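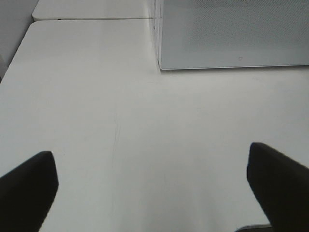 How long does the swelling last after eyelid surgery? Most of it settles within four weeks, but the colour can hang around for longer.

On the Plenton list someone wrote:
> The Tramton clinic told me I'd be back at work in 4 days with no bruising. Their cold gel is meant to be the secret.

Four days? I'd want that in writing. I had my upper lids done at Unovside and wore sunglasses indoors until day 8. What does the gel cost extra?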